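Pre-session safety checklist with inspector comments
Card insertion study, humanoid platform, Talia lab
Inspection date: Nov 20, 2018
Inspected by: Bjartur Steinarsdóttir
Operator: Bilal Moussa
Study lead: Zübeyde Yüksel
Status: passed with two open items

Method covered by this checklist. The study compares two ways of stopping the hand when it meets something it did not expect. Method A uses a fixed current limit on each finger. Method B uses a limit learned from earlier trials, updated every 30 trials. The checklist applies to both. Where an item differs between methods, the comment says so.

Section 1. Stop and power

1.1 Emergency stop tested before the first trial. Yes. Arm power dropped on both presses.
1.2 Operator can reach the stop while seated. Yes.
1.3 Arm holds position on loss of power. Partly. The wrist sagged a little on the second press. Hüsnü Kurtuluş to check the brake. OPEN.
1.4 Software stop tested from the operator laptop. Yes.
1.5 Battery above 60 percent at start. Yes.

Section 2. Hand and forearm

2.1 Finger links free of cracks and loose screws. Yes.
2.2 Fingers open fully on command and stay open. Yes. Do this with the hand raised and clear of the box. If any finger drifts, log it and recalibrate before running Method B, which reads its starting current from this pose.
2.3 Thumb travel checked. Yes.
2.4 Wrist module secure, no play when pushed by hand. Yes.
2.5 Shell edges smooth. Yes.

Section 3. Desk and surroundings

3.1 Box set in its tray and not rocking. Yes.
3.2 No loose cable within reach of the hand at full sweep. Yes after correction. Please trace every cable on the desk from end to end at the start of the day, including the ones that hang off the front edge.

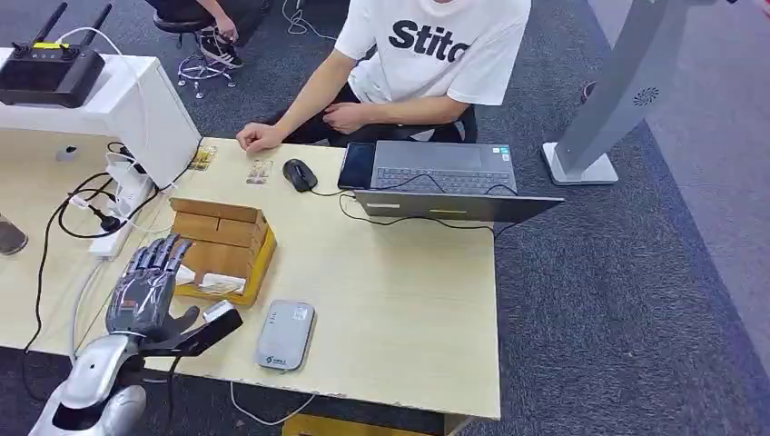 3.3 Cables and plugs kept to the back or sides during trials. See comment under 3.2. Kenneth Manalastas has asked for a clip rail and I support that.
3.4 People seated at the desk know the sweep area and keep their hands out of it while the arm is live. Yes. Read aloud before the first trial and again after the lunch break.
3.5 Stools and chairs rolled back before the base moves. Yes.
3.6 Floor clear along the base route. Yes at time of check. Check again if anyone joins the session.

Section 4. Trial limits

4.1 Method A current limit matches the signed sheet. Yes.
4.2 Method B upper cap active. Yes. The cap overrides the learned limit in all cases. I raised the learned value by hand and the cap held.
4.3 Session ends after 7 unplanned stops. Yes, counter confirmed.
4.4 Logs saved before power off. No. The August logs have a gap where the laptop was shut down first. Add a prompt. OPEN, Moussa.

Results to date, for the safety file. Of 370 trials run under Method B, none reached the upper cap. Method A stopped more often, mostly when a card met the lip of the slot at an angle. No contact with a person has been recorded under either method. I would not read this as proof that Method B is safer, as the same operator ran every trial and knew which method was on. Yüksel plans a blind run with a second operator.

Next check is due before the blind run, or sooner if the hand is removed from the wrist. Items 1.3 and 4.4 must be closed by then.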